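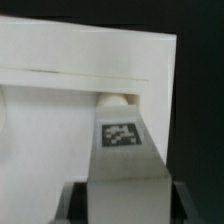
4. Putting up the backdrop

60 shares

For the Rondard tabletop backdrop, green or grey. If you've got the older Illés frame the feet are different, see section 7 first, then come back.

Before you start - clear the wall side of the table. Wipe it down. Grit under the feet will scratch, and it will also make the thing lean.

4.1 Feet and uprights

1. Feet out of the bag. Long side towards you.
2. Push an upright into each foot until it clicks. No click, turn it a bit and try again. Don't hit it.
3. Crossbar on top. Hand tight only.
4. Stand back and check it's level. Fix it now, much harder once the cloth's on.

Note: uprights are the same left and right. The sticker doesn't matter.

CAUTION: Don't lift the frame by the crossbar. It will come off in your hand and the rest goes over.

4.2 Cloth

5. Unroll the cloth, don't unfold it. If it has been folded, hang it the night before. A cool iron on the back is OK, never on the front.
6. Clip the top edge, middle first, then work outwards. Two clips per corner.
7. Pull down gently and clip the sides. You want it flat - not drum tight. Too tight and you get lines fanning out from every clip, which show up worse then creases.
8. Leave the bottom edge loose until the table's in place. Then tuck it behind.

Spills: dab, don't rub. Jellovum cleaning gel is fine on the green cloth. Not on the grey, leaves a ring.

4.3 Table and distance

9. Slide the table up, leave a gap. 60 cm between cloth and whatever you're filming is a good place to start. Closer than that and green light bounces onto anything pale. White things are the worst for it.
10. No room for 60 cm? Turn the backdrop lamp down before you start moving things about.
11. Dark table top is easier than a white one. Less bounce. But it shows dust, so keep a cloth handy.

4.4 Cables

12. Run cables down the back or off to one side. Never across the front of the cloth if you can help it, every one is something to mask out later.
13. Leave slack. A loose loop is fine. A tight cable pulls on the plug and sooner or later on the stand.
14. Tape anything that crosses the floor.

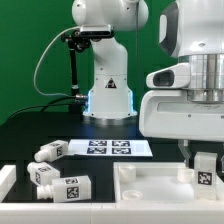 Green backdrop up, light grey cable in a long loop to the left.

4.5 Lighting the cloth

15. Stania lamps, one each side, both at the same height. Point each one at the far half of the cloth so the beams cross.
16. Set both to 1,000 lumens to begin with. Adjust them together, never just one.
17. Room lights off. Blinds shut if theres daylight coming in.
18. Look for hot spots through the camera, not by eye. Squint if you have to. Bright patch in the middle = lamps too close, move them both back.

CAUTION: Lamp housings get hot. Keep the cloth well clear of them and let them cool before packing up.

4.6 Taking down

19. Lamps off, unplugged, cooling.
20. Side clips, then top clips, middle one last.
21. Roll the cloth onto the tube, front side in. Do not fold.
22. Crossbar, uprights, feet. Clips in the small pocket or you will lose them.

Next: section 5, white balance and first test shot.

7 comments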